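Progress report, second period
Project: Teaching insertion tasks by demonstration
Prepared by Rafferty Obi for the Climmont program office
March 15, 2026

Summary

Work in this period went into collecting demonstrations for the peg board task and training a first policy on them. We recorded 285 demonstrations, of which 191 passed review and went into the training set. The remote control station is working and is now used for all recording. Hand guiding, which we used for most of the first period, has been dropped for this task. Spending is in line with the plan.

Changes to the recording method

In the last report we said we would compare two ways of showing the arm what to do: moving it by hand, and driving it from the Priltar controller at the desk. Ada Marino ran the comparison in the first two weeks. Hand guiding was quicker to learn, and new operators liked it better. The trouble was in the data. The operator's hands and forearms were in most of the camera views, and the force readings at the wrist included the push of the person as well as the contact with the board. We could not separate the two well enough to use them.

Remote control is slower. A new operator needs almost 4 hours before the recordings are worth keeping. After that the quality is steady, and the camera sees only what the robot will see when it runs alone. We have two trained operators and would like a third before the next period ends.

Review of demonstrations

Each recording is watched once by someone other than the operator. It is rejected if a piece is dropped outside the reach of the arm, if the operator pauses for a long time above a hole, or if the camera and joint records do not line up. Most rejections were for the last reason. The fault was traced to the clock on the recording computer and was fixed with an update to the Oltetti logging software. We have not tried to rescue the older files.

We also changed the instructions to operators. Earlier they were told to place the piece as directly as possible. They are now asked to make a small correction at the edge of the hole when a piece does not go in, and to leave that correction in the recording. Policies trained on the clean runs alone had no idea what to do when a piece caught on the rim.

Task setup

The task uses a red foam board with holes of different shapes and a set of blocks, among them a star, a triangle, a square and an arch. The operator works with a two-finger gripper that comes in from above. Sessions do not all begin from a bare board. Some start with several pieces standing in it and others left on the floor of the enclosure, so that the policy learns to pick up the job partway through.

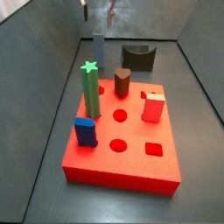 Grasping has given us more work than expected. The tall pieces tip if the fingers close off center, and the low ones leave little to hold once they are near the board. Operators now approach straight down and close slowly, and Ada has added a lower speed limit for the last part of the descent. The limit is set in the controller and applies to the trained policy as well.

First training results

The first policy reaches and grasps well. Insertion is weaker. Round pieces go in more often than the star, which has to be turned to the right angle before it is lowered. We do not want to quote a success rate until the test procedure has been agreed with the Farina group, who will run the same test on their own arm.

Next period

Record more demonstrations of the star and the arch, with the starting angle varied on purpose. Train the third operator. Agree on the test procedure with Farina and run it on both sites.

One request: the spare wrist sensor in the original budget has not been ordered, and we would like approval to order it in March.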